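Gramar publica la versión 3 de Toscombe, su software de planificación para montaje con dos brazos

La actualización incorpora un planificador de secuencias, un nuevo módulo de estimación de pose y herramientas de repetición en simulación

Flastville, 2023-09-06. Gramar ha puesto a disposición de sus clientes la versión 3 de Toscombe, el paquete de control y planificación para células robóticas de montaje. La nueva versión se centra en el ensamblaje de piezas pequeñas con dos brazos y sustituye el editor de trayectorias de las ediciones anteriores por un planificador que trabaja a partir del modelo CAD del conjunto.

El planificador recibe las piezas, sus tolerancias y el estado final deseado, y devuelve una secuencia de agarres, aproximaciones e inserciones repartida entre los dos brazos. Cuando un agarre deja sin acceso el orificio central de una pieza, el programa busca otro o propone una reorientación intermedia. El usuario puede fijar pasos a mano y pedir que se recalcule el resto.

Para la validación interna, el equipo de desarrollo ha utilizado un conjunto de engranajes de dientes rectos. El banco de pruebas consta de 555 variantes de la tarea, con distintas posiciones iniciales y distintos valores de fricción, y se ejecuta completo antes de cada publicación. Las vistas siguientes proceden del entorno de simulación de Toscombe. 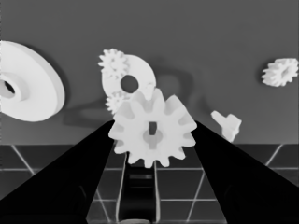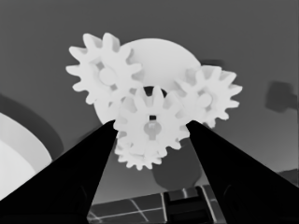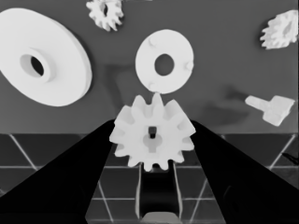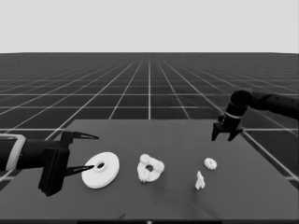
Piezas blancas y pinzas negras en el entorno simulado.

Naa Eshun considera que la parte más difícil ha sido la fase de contacto. Los errores de planificación se ven enseguida en pantalla, explica, mientras que un pequeño desajuste en el ángulo de inserción puede pasar inadvertido hasta que los dientes no engranan. Por ese motivo el equipo pidió que el registro de fuerzas se guardara junto con cada intento, también en los que terminan bien.

El módulo de percepción estima la posición y la orientación de cada pieza a partir de las imágenes de las cámaras de la célula y compara el resultado con el modelo CAD. En piezas con simetría de rotación, como un disco o un anillo liso, el módulo trata como equivalentes las orientaciones que no afectan al montaje. En los engranajes tiene en cuenta el paso entre dientes y, si existe, el chavetero. Si la confianza de la estimación cae por debajo del umbral configurado, el brazo se detiene antes del contacto y solicita una nueva captura.

Toscombe 3 añade además un visor de repetición. Cada ejecución queda registrada con las imágenes, las posiciones articulares y las decisiones del planificador, y puede volver a reproducirse en simulación desde cualquier instante. Los registros se exportan en un formato abierto y documentado. Una instalación estándar conserva 3.000 ejecuciones antes de empezar a archivar las más antiguas; el límite puede modificarse en la configuración.

La versión ha sido probada desde marzo en 18 células de clientes que participan en el programa de acceso anticipado. A petición de estos usuarios se ha recuperado la consola de texto, retirada en la versión 2, y se ha corregido un fallo que impedía cancelar una reorientación cuando el segundo brazo estaba en espera.

Los proyectos creados con la versión 2 se abren sin conversión previa, salvo los que contienen trayectorias grabadas a mano, que deben importarse con el asistente de migración. La versión 1 deja de recibir correcciones con esta publicación.

Toscombe 3 está disponible para los clientes con contrato de mantenimiento vigente a través del portal de descargas de Gramar. La integración con el controlador de célula Osei se distribuye como complemento aparte y requiere su propia licencia.

Contacto de prensa
Dela Nutsugah
Comunicación, Gramar
Flastville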